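Ticket 355
Product: Novard home thermostat, second version
Opened by: site admin, Prasia building
Priority: Low (changed to High, changed to Low, changed to "Please")
Status: Resolved, in the sense that we have stopped touching it

Original report
Heat on the upper floor comes on at 3 a.m. and shuts off when people arrive. Schedule in the Miltus app says the opposite. Room reads 16 C at opening. The display is set to Celsius and refuses to discuss Fahrenheit.

Log

Entry 1. Rebooted thermostat. It came back with a cheerful chime and the same schedule. Rebooted the hub. Same chime, slightly lower.

Entry 2. Called Novard support. Was told the thermostat only does what the Miltus app tells it. Called Miltus support. Was told the app only displays what the thermostat reports. I asked whether the two of them had met.

Entry 3. Checked the clock on the unit. It was correct. Checked the time zone in the app, also correct. Checked the time zone on the hub, a setting that lives four menus down under "Appearance." The hub believed it was somewhere well out in the Pacific. Corrected it and went home pleased with myself.

Entry 4. Heat came on at 3 a.m.

Entry 5. Deleted the schedule and built a new one by hand. The app saved it, thanked me, and restored the old one from February. There is a backup feature. It can't be turned off, but it can be renamed.

Entry 6. Miltus asked for the floor area and the humidity so they could "rule out environmental factors." Sent both figures. Their form won't accept a ticket without them, and it won't accept just one.

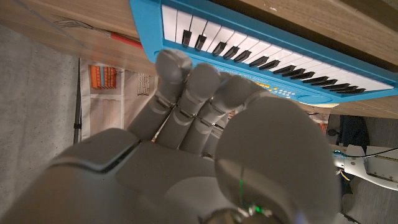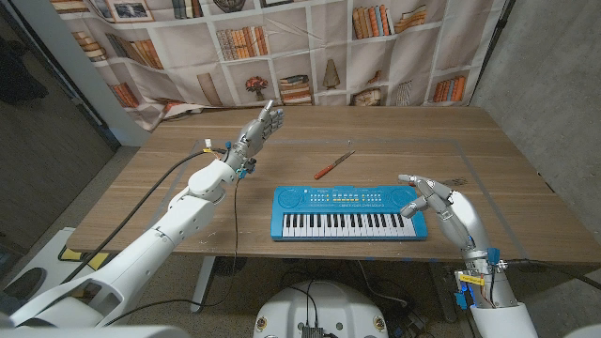 Entry 7. Miltus replied that the environment looks fine and asked if I had tried rebooting.

Entry 8. Found a second account on the hub, left over from Mustonen, the contractor who did the install. It held its own schedule, made for testing, and the hub gives the installer's schedule priority over the owner's. This is in the manual on page 14, in a box labeled "Tip." Emailed Mustonen for the password. They sent back an invoice from the original job, marked paid, and the password.

Entry 9. 3/9/24. Logged in, deleted the test schedule, deleted the installer account, deleted the backup named "Stop It." Heat came on at opening and stayed on. Let it run a full week before writing this up.

Remaining issues
The chime now plays twice. Not opening a ticket for that.
If anyone restores the hub from a saved file, check for the installer account first. Password is in the usual drawer.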